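Distance filters on dating apps measure the wrong thing

Most dating apps ask for a maximum distance and treat the answer as a radius. The user sets 24 miles, the app draws a circle, and every profile inside it is eligible. The method is cheap to compute and easy to explain. It is also a poor stand-in for what people want to know, namely how long it takes to get to the other person on a weeknight.

I live in Putport, on the west side of the bay. Villanueva is 9 miles away across the water. By road it is 103 minutes at six on a Wednesday, and there is no evening ferry. Trellero puts Villanueva profiles at the top of my list because the straight line is short. Towns inland, half an hour off by highway, sit lower down or drop out.

Over one month I logged the profiles Trellero showed me with the filter at its default. There were 235. Almost half were across the bay. I matched with a few of them, and each conversation ended at the point where one of us looked up the drive.

Ullix handles this a little better. It lets the user pick towns from a list, so the bay can be excluded by hand. The list resets after each update, and it can't be saved with a time of day attached.

Travel time is not hard to get. Mapping services sell it, and an app does not need a live figure for every pair of users. A table of typical evening times between zip codes, refreshed in October and again in spring, would cover most cases.

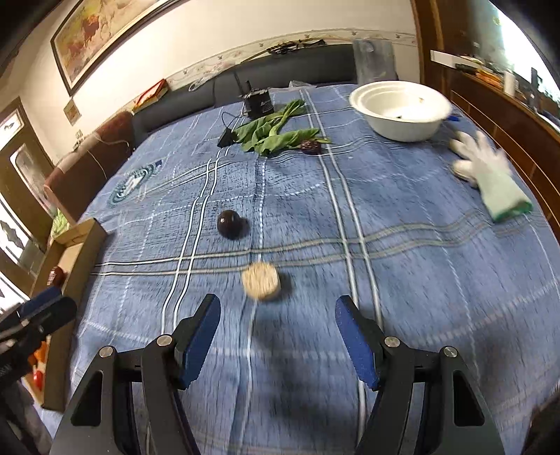

By Kelly Lockwood
Filed under: Opinion, Dating Apps

The usual objection is privacy. A travel time might narrow down where someone lives more than a distance does. Rounding to the nearest quarter hour and working from zip codes would limit that, and the current mileage display is already precise enough to be a problem in thinly settled areas.

A second objection is that fewer profiles would appear. For my account that is correct. I would take the shorter list, and I would like the setting to be free, since the mileage slider is.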